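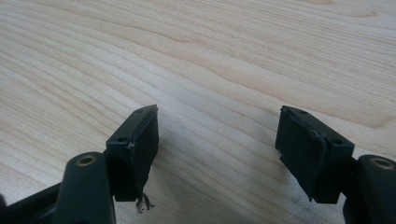 Tarach pads, jaws open over the bench. Loose strands under the left one.

July. Third session with the Tarach pair on loan from Nesent. Started at 8.40, finished a little after four, lunch at the desk.

Took the pads first, before anything was recorded. The covering on the right pad has creased along the gripping face and there is a ragged lower edge where it runs past the block. The left has lifted slightly at the edges and has a small nick in it, plus a tuft of pale fibres hanging from the bottom. I can't say if the fibres are ours or came with the kit. The loan sheet says "pads: good" and nothing more. I have written to Nesent asking what they count as good, and whether the covering is meant to be changed by the user. The manual gives a page to charging the tablet and one line to the pads.

Emiko's view is that creasing on the gripping face matters less than it looks for soft goods and a great deal for anything flat and stiff. She tried a plastic card between the pads and it sat crooked every time. A folded cloth held well. I have put both in the notes under pads, with her initials, and left the score at three out of five until we have had a fresh set on.

Bushings checked for play at both knuckles. None that I could feel. No tool needed to open and close the jaws over the full travel, and the return is even on both sides. This is the best-made part of the kit and I said so last time.

Calibration took 14 minutes against the five claimed. Most of that was the software failing to see the left unit until it had been unplugged and put back. Same fault as the second session. Stamatia thinks it is the order in which the two are connected, right first and then left, and asked me to try it the other way round tomorrow before I write it up as a fault. Fair.

Tasks for the day were the shop ones from the Softić list: caps on and off a wire rack, one hand picking and the other free to steady. Target was 300 recordings between the two of us. We got 274 and kept roughly 200, the rest having gone to dropped frames, a grasp on nothing but peak, or the operator (me) forgetting to press stop. The Fodberg kit we had in the spring gave us a better share on the same list, though with a smaller opening and a much worse handle.

The trouble with caps is the crown. Squeeze it and it folds, and the pads lose whatever edge they had. Taking the brim is easy, but then the cap swings and the camera sees mostly the underside of it. The middle course is to pinch the side of the crown low down and let the brim rest on the table until the grip is sure. It is slower. Emiko is quicker at it than I am and her recordings are steadier, so I have suggested she does the remaining caps and I do the boxes.

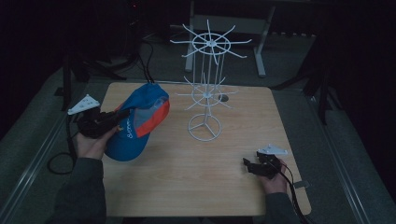 Issue 274, page 60

Blue cap, left hand, rack in the middle. The white plates stick out further than I would like. They are angled outwards, away from each other, and that keeps them apart when the hands come together, but going in towards the rack you learn to lead with the jaws and keep the wrist low. Twice I caught a spoke on the upper tier with the left plate. The rack moved, the recording was scrapped. A person new to the kit would do this more often, and I would want it in the training notes. There are no training notes.

Handle. You hold it from beneath with the fingers wrapped round. For the first half hour it is comfortable. After an hour the weight is in the thumb joint, and by the end of the afternoon I was resting the right unit on the table between recordings. Emiko has smaller hands and found the reach to the trigger long from the start. Nesent sell a short trigger as an extra. I think it should be in the box and have said so in the draft.

Cables. The right one drags over the table edge and pulls at the wrist when you reach across. The left one lay on the carpet and was trodden on once, by me, with no harm done. The supplied clips do not fit our table. We used tape. A belt loop or an arm strap would settle it, and the Fodberg kit had one, for all its other faults. I measured the cable again in case I had been unfair: it is as long as they say it is, it is simply heavy.

Timed the left and right hands separately for an hour. Left-hand picks took longer for both of us, me by a good deal. Neither of us is left-handed, so this says nothing about the kit and I have kept it out of the scoring. Stamatia wants it in an appendix. We left it there.

Export at 3.15. Files came out in the right order and with sensible names, an improvement on the last version of the software, which numbered them by the time of upload. The two hand tracks lined up with each other to within a frame on everything I spot-checked. One recording had no right-hand track at all and gave no warning. I have kept the original and sent a copy to Nesent. If that happens without a message on a paid day of work, somebody will only find it a month later.

Price came up again. The loan set would be ours at the end of the trial for a reduced sum if we wanted it, and the service plan is separate. The plan covers the electronics and the housings. It doesn't cover pads. Given the state of these after what I take to be one previous loan and our three sessions, pads are the running cost, and I can't recommend the plan as it stands. I asked for a price on a box of spares and was told it would follow.

Scores as they stand, to go to Stamatia in the morning:
Jaws and knuckles: five.
Pads: three, open.
Handle: three.
Cables: two.
Software, recording: three.
Software, export: four, may drop to three on the missing track.
Papers and manual: one.

For tomorrow: connect left first, then right, and time it. New tape on the table edge. Ask Emiko to repeat the card test with the pads wiped down — I did not think to do it before the caps, and now there will be lint to allow for. Boxes from the Softić list, small ones first. Charge the tablet overnight, it was down to nine per cent when I shut it.

Put both units back in the case at ten past four. The foam on the left side has started to come away from the lid.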